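Hiring the Lindevstead Hall: Frequently Asked Questions

How many guests can the hall hold?
The main floor is licensed for 700 standing. Seated capacity depends on the table plan: 82 round tables is the maximum, and fewer fit if a stage or dance floor is installed. The Zomholm Room next door is hired separately.

When can we get in to set up?
Access starts at 8 am on the day of hire. Earlier access is charged by the hour and must be booked with the events office.

What deposit is required?
A deposit of $1,000 holds the date. The balance is due 30 days before the event.
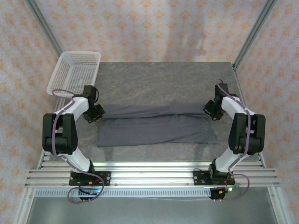 Can we bring our own caterer?
Yes, if the caterer carries liability insurance and sends us the certificate in advance. Nseir is the in-house caterer and is included in the package rates. Outside caterers may use the prep kitchen but not the ovens.

Is there a sound limit?
Amplified music must stop at midnight. The limiter cuts power to the stage sockets if the set level is exceeded — bands should allow time for a sound check.

What happens if we cancel?
Deposits are not refundable. A booking may be moved once, subject to open dates. August dates cannot be moved.

Who do we contact?
Oğuzhan Kurtuluş handles all private hire. Quote your booking number in every message.

Rates last updated 8th February.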